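Stendcombe students get their own polling place

1999-05-07

I've been covering town elections for 12 years now, and I can't remember the last time a change to a polling place got people talking in the hallway. This one did! The Stendcombe town council voted on it last night, and starting this fall, students at Tekcombe College will be able to vote right on campus instead of riding the bus out to the fire hall on Yammine Road.

If you've never made that trip, it's 20 minutes each way when the bus is on time, and the last one back leaves well before the polls close. I rode it myself in January for the school budget vote (bring a book). I sat across from two freshmen who got to the fire hall, found out they were registered at their parents' addresses, and had to turn right around again.

The new polling place will be in the lower lounge of the student center, with four voting booths and a table for same-day questions. It'll serve the whole precinct, so folks on the north end of Yammine Road will be voting there too. That was the sticking point last night – a few longtime residents told the council they don't want to hunt for parking on a college campus, and I can't blame them. The college has promised to rope off the small lot by the side entrance until the polls close.

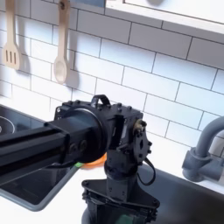
What changes and when

The first vote on campus will be the November town election. The fire hall stays open for the other two precincts that use it, so if you live south of the river you don't have to do a thing. Everybody in the north precinct should get a card in the mail with the new address on it.

Students who want to vote here need to be registered at their Stendcombe address, dorm rooms included. The town clerk's office will set up a sign-up table outside the dining hall during the first week of classes.

The vote was 7 to 2, closer than I figured it would be. One of the no votes wanted to wait a year and see what the move would cost – the clerk is supposed to come back with a number at the next meeting. The Prorelar neighborhood association has also asked for a later evening bus on election night, and the council put that off until June.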